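Filed under: Minutes & Agendas / Outings
3 comments | 11 shares

Pladcombe Makers' Circle
Minutes of the November meeting, held on the premises of Skimmont Robotics, Tavham

Chair: Matilde Coelho
Present: 18 members, as signed in. One signature is illegible and has been recorded as Gündoğdu, who was certainly there and asked most of the questions.

1. Opening
The chair opened the meeting at 2 p.m. in the parking lot, there being some disagreement over which door was the door. Minutes of the last meeting were approved without anyone admitting to having read them.

2. Welcome and house rules
Our hosts explained that the open day would be informal. Members were asked to watch their feet near the cables and to ask before picking anything up. Gündoğdu asked what counted as "anything." The hosts said everything.

3. The demonstration
Members learned that the hand-held gripper is carried by a person, who does the job with it while its camera records. The recordings are later used to teach a robot arm the same job. A member asked whether the person gets paid by the hour or by the sock. By the hour. 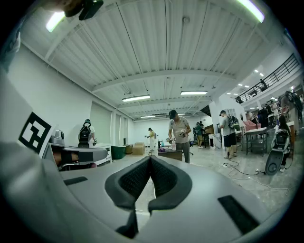 Main floor during the open day, over the gripper's padded fingers.

The chair remarked that she had expected more robots and fewer people standing around with backpacks on. The hosts said most of the work is people, and that this surprises every group that visits. The chair asked that her surprise be minuted. It is.

There was a long exchange on the printed black-and-white square on the gripper. Members proposed that it was a barcode, a crossword and a warranty sticker, in that order. The hosts said it is a marker that lets software work out where the gripper part is. The crossword party withdrew.

4. Questions from members
(a) How many recordings does it take to learn one task? For the job they are on now, the hosts have 597 and would like more.
(b) Could it fold a fitted sheet? The hosts changed the subject, and the meeting took this as a no.
(c) Why is the mesh on the fingers black? Because that was the color it came in.
(d) Is the upstairs open to visitors? Not today. Members were reminded that looking up at the railing in a hopeful way does not constitute a request.
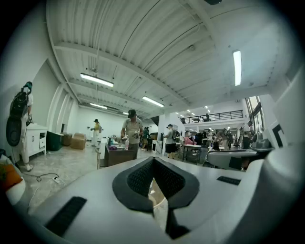
2 min read

5. Trying it out
Members took turns with a spare gripper at the end of the afternoon. Results were mixed. The chair moved a sponge from one tray to another and received applause. Gündoğdu moved the same sponge back and received less, and would like it noted that the return trip is harder.

6. Costs
Travel came to $11 a head. A motion to claim back parking failed for want of a second.

7. Any other business
It was asked if the Circle might build a gripper of its own over the winter. The chair pointed to the birdhouse, begun two winters ago and still without a roof. The matter was deferred until the birdhouse has one.

Action: Coelho to write and thank Skimmont.
Action: Gündoğdu to send the remaining questions by email, limited to one page.

The meeting closed at 4:18 p.m.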